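Influencer budget for a small drinks brand, worth it or no?

wavwood_hafthor
Hi all, Hafþór Lauritsen here, I do the marketing for Aneck (iced tea, two flavors, tiny team). We've got money for one push in July and my boss wants five creators doing short videos. I'd sooner put it all into street sampling. Has anybody here tried both?

gouveia_fan
We did creators last summer. One video got 447 comments and most of them were asking where she bought her jacket, lol. Sales that week looked like every other week.

Adoración Cuesta
Going to disagree with that! You got 447 people talking and then gave them nothing to do. Did the post have a coupon or a store name in it? I ran the Astau launch and the code was in the first line of every caption, and the small accounts beat the big one by a mile. 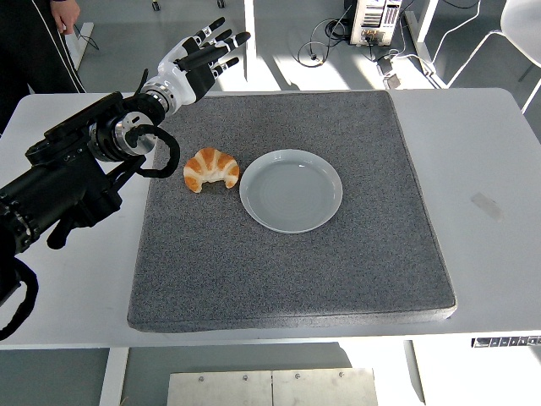 Page last changed: April 3, 2023

gouveia_fan
There was a code, it was in the bio. OK, fair, probably the wrong spot. But I still think people scroll right past drinks. They have to taste it.

wavwood_hafthor
That's my feeling too, but sampling eats staff hours like crazy. We handed out 100 cans at a street fair and I was wiped out by lunch (and sticky).

Adoración Cuesta
So split it? Pick a couple of creators who live near your stores and have them turn up at the sampling table. And please don't write their script for them, I've watched that go wrong so many times.

gouveia_fan
Splitting a small budget just gets you two weak campaigns, imo. Pick one.

wavwood_hafthor
Ha, ok, I'll take both versions to my boss and post the numbers in this thread after July.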